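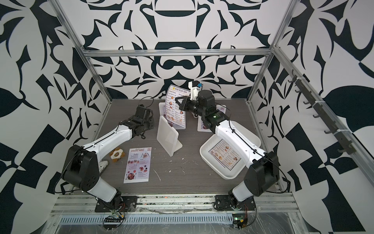

What is Sudano?

Sudano is our method for training a two-arm policy when you don't have many demos. It learns from the demos you do have, plus a second pass where it gets corrected only at the spots it's unsure about. Paper is out, code is coming in February (see below).

Who's behind it?

Small group at Hevwood. Yesenia Ventura maintains this page, so typos are hers. The low-level controller is Gesent, which we had already from an older project and didn't change.

What task did you test on?

Menus and sign holders. Take a menu, stand it up in a holder, put flat sheets in the tray. Sounds easy. Paper is thin, it slides, it bends, and glossy print throws off depth. That's why we picked it - most pick and place tests use blocks or cups and we wanted something flat.

How many demos do you need?

40 per task for the numbers in the paper. We also ran it with 30 and the drop was small for tray placing, bigger for the holder. Below that we didn't test enough to say anything.

What counts as a success?

Menu ends up in the holder, upright, stays there after both grippers let go. Right side up too. Backwards counts as a fail. For the tray, all four corners inside the rim. Partial credit isn't given anywhere in the tables, someone asked.

What's the baseline?

Kowalchuk, same demos, same cameras, same training time. We used the authors' released settings first and then tuned the learning rate, and we report whichever did better. Sudano wins on the holder task. On the tray task they're close and we wouldn't call it a win.

Why two arms? Couldn't one do it?

For the tray, probably. For the holder one arm tends to push the whole stand across the table. The second arm steadies it. In the runs where the second arm was late, the menu mostly went in crooked or not at all.

Do you use wrist cameras?

Yes. Taking away the wrist view hurt more than anything else we removed. Edges of paper are hard to find from far off. Full ablation is in the appendix, second table - the first one has a mislabled column, fix is on the way.

Does the background matter?

Some. We trained with busy patterned walls on purpose, then tried plain ones. Went fine. Other direction (train plain, test busy) was bad. So if you're going to set up your own, go busy.

How do the corrections work?

The policy gives a confidence score at each step. Score drops, it pauses, a person takes over for a couple seconds and hands back. Only those bits get added to the data. We did 3 rounds. A fourth might help, we ran out of time.

How long does training take?

9 hours for the first pass on one GPU. Correction rounds are shorter, depends how much got added.

What does it fail on?

Folded menus. Two sheets stuck together - it grabs both and doesn't notice. Very soft paper. Also anything laying flush against the table with no edge up, the fingers just skate over it. We have ideas for that last one but nothing to show yet.

Will it work on my arms?

Don't know. We've only run it on ours. The action space is joint positions so you'd have to retrain from scratch, no weights will carry over. If you try it, tell us how it went, good or bad.

Is the data going to be public?

Demos yes, same time as the code. Corrections also, but those need cleaning first, the time stamps are off in a few files. Failed runs will be in there too, seperate folder.

Can I use my own menus?

Sure. Any printed sheet should do. Mix of sizes is better than a stack of the same one. Matte if you can get it, to start with anyway.

My question isn't here

Use the form at the bottom of the project page. Put Sudano in the subject or it gets lost. Replies are slow right before deadlines, sorry.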